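Notes for Unit 2, second half. Reading: the Plameo technical report, sections on data and goal sampling. Lecturer: Zdzisław Adamczyk.

## Goal-conditioned imitation from unscripted data

### Setup

In the first half we trained one policy per task. Each demonstration began in a fixed start state and ended when the task was done. The cost of this is paid by the operator, who must reset the table between demonstrations and who produces no usable data while doing so.

The Plameo method drops the task list at collection time. The operator teleoperates the arm continuously and moves objects in whatever order seems natural. A state that would be a failure under a task script is kept as ordinary data. The log is one long sequence of observations and actions

> τ = (o₁, a₁, o₂, a₂, …, o_T, a_T)

with no labels attached. The observation is a single overhead image plus the gripper opening. The overhead view was chosen to make object positions easy to read on a flat surface, and it has a known cost: the arm covers part of the workspace whenever it reaches in.

The Flalden portion of the data uses a kitchen set: dishes, toy food, a strainer, and a small oven. It contains 426 recorded sessions.
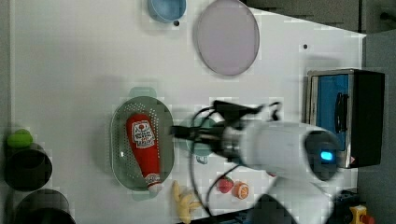
Where do the goals come from if no one wrote down a task?

They come from the recording itself. Take any window of the log, treat the last image in the window as the goal, and treat the actions inside the window as a demonstration of how to reach it. Whatever the operator had in mind is irrelevant, since the actions did lead from the first image to the last.

### Hindsight relabeling

1. Sample a session, weighted by its length.
2. Sample a start index t uniformly.
3. Sample a window length k between 20 and 192 steps.
4. Set the goal g = o_{t+k}.
5. Train on the pairs (o_i, g) → a_i for i = t, …, t+k−1.

The loss is the negative log-likelihood of the action under the policy:

> L(θ) = −E [ log π_θ(a_i | o_i, g) ]

The lower bound on k matters more than the upper one. With very short windows the goal image is nearly identical to the current image, and the policy learns to copy small arm motions. With long windows, several unrelated object movements can fall between start and goal, and the action at step i may concern an object whose position at the end is explained by a later move.

### Multimodality

Two windows may share nearly the same start and the same goal but differ in between. One operator goes around the left side of an object, another goes around the right. A policy with a single Gaussian output averages the two and drives straight at the object. The report compares two remedies:

- **Discretized mixture output.** Handles disagreement at the level of a single step. Cheap to train.
- **Latent plan.** An encoder reads the whole window and produces a vector z. A second network, the prior, sees only the first image and the goal and is trained to match the encoder's distribution. At test time z is sampled from the prior.

The latent plan adds a KL term with weight β. If β is too large, z carries no information and the model falls back to the first case. Plot the KL term during training and check that it stays above zero.

### The arm in the goal image

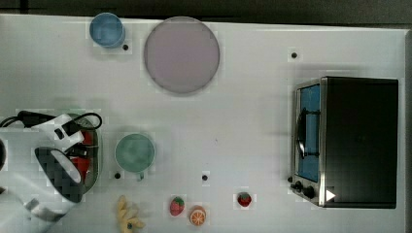
A relabeled goal contains the arm as well as the objects, because the last image of a window is simply a moment in the middle of the session. The network can lower its loss by matching the arm pose and ignoring everything on the table. This shows up at test time as a policy that moves the gripper to the correct place and leaves the objects where they were.

Three mitigations are discussed:

- Mask the arm in g, using the kinematic model projected into the camera. Calibration error leaves a thin outline, so dilate the mask.
- Keep only windows whose last step has the gripper open and no object held.
- Add an auxiliary loss that predicts object displacement between o_i and g.

The MacRitchie replication used the first two together. The Mandham group used only the second and lost almost 20 percent of its windows to the filter.

### Evaluation

Test goals should be set by hand with the arm parked out of view. Do not draw them from the training log. Score each trial on final object placement, and report arm-pose error in a separate column.

### For the lab session

Implement steps 1–5 above with the supplied loader. Train once with the mask and once without, on the same seed. Hand in both loss curves and a short paragraph on which failure you observed in the unmasked run. Derive the KL term for diagonal Gaussians on paper before starting; the code expects the log-variance form.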